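June, sim notebook, stacking task, started a little after 9 in the morning

Okay, so the finger-through-cube thing is back. I really thought we'd killed it when Tiina changed the contact settings, and for two whole days it behaved beautifully, and then I came in, looked at the overnight batch from Brondon (3,000 episodes, all done, no crashes, hooray) and the success rate had gone UP. Way up. I should have been suspicious right then but I had coffee and was happy for a good ten minutes.

Then I replayed a few. The arm comes down over the red cube, the fingers settle, and the right finger goes into the side of the cube instead of stopping at it. The solver notices the overlap one step later and shoves the cube out, and the shove is strong enough that the cube hops. If the hop is high enough, our check counts it as a lift! So the policy has learned to poke the cube and collect its points. Of the 3,000 episodes, 2,026 were marked as successful, and I have no idea yet how many of those are real grasps. Need to rescore everything with the new check (see further down).

What I tried before lunch:

Halved the physics step. Helps a bit, the hops get smaller, but the overlap is still there and everything takes forever. Put it back.

Turned the gripper closing speed way down. Same overlap, just slower, so it isn't the closing that does it. It's the approach. The hand comes in with a bit of sideways motion left over and the finger is already inside the cube before the close command goes out.

Swapped red and green as the target. Same thing with green, which I was glad about, because it means I don't have to go hunting for something odd in the red cube's file.

Then Tianyou wandered over and asked which collision mesh the fingers were using, and I said the good one, obviously, and he made me open the file (ugh). It was not the good one. The Gukex export from last month had written the finger collision shapes at the old size, so the visible finger is chunkier than the one the physics knows about. Some of what I've been calling penetration is just the drawn finger sticking out past its collision shape. Not all of it! The hop is real, contact is still too stiff and the leftover sideways motion is still there. So we have 2 problems stacked up, and I spent a morning treating them as one.

Fixed the mesh and reran a small batch with the seed that always fails. Overlap looks much smaller, still one hop that I don't like. Heriberto thinks the contact stiffness should come down too, but he wants to see the force log first, and I didn't have force logging on. It's on now. Please, everybody, leave it on.

New lift check, agreed with Tiina at the whiteboard: both fingers have to report contact with the cube, and the cube has to stay above the height line for the full hold time. Single-step height doesn't count any more. I've put it in the Sekiguchi branch and not in main, so don't be surprised if your numbers and mine disagree for a while.

One more thing, and I wrote this in big letters on the board as well: NOTHING from this batch goes onto the real arm. Nicanor had the checkpoint queued for the Troltport cell this afternoon and I ran down the hall to catch him. A policy that drives a finger sideways into a solid block is going to trip the force limit if we're lucky and bend a finger if we aren't. He's pulled it from the queue and marked the folder as bad.

Still to do: rescore the overnight batch, lower the stiffness once there's a force log to look at, ask Baltazar whether his drawer task uses the same Gukex export (I bet it does, sorry Baltazar), and save a still from the bad seed before I overwrite the run.

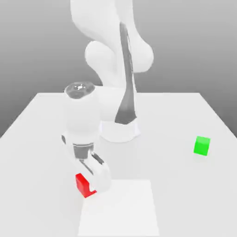 Bad seed, right finger over the side of the red cube. Green cube not in play.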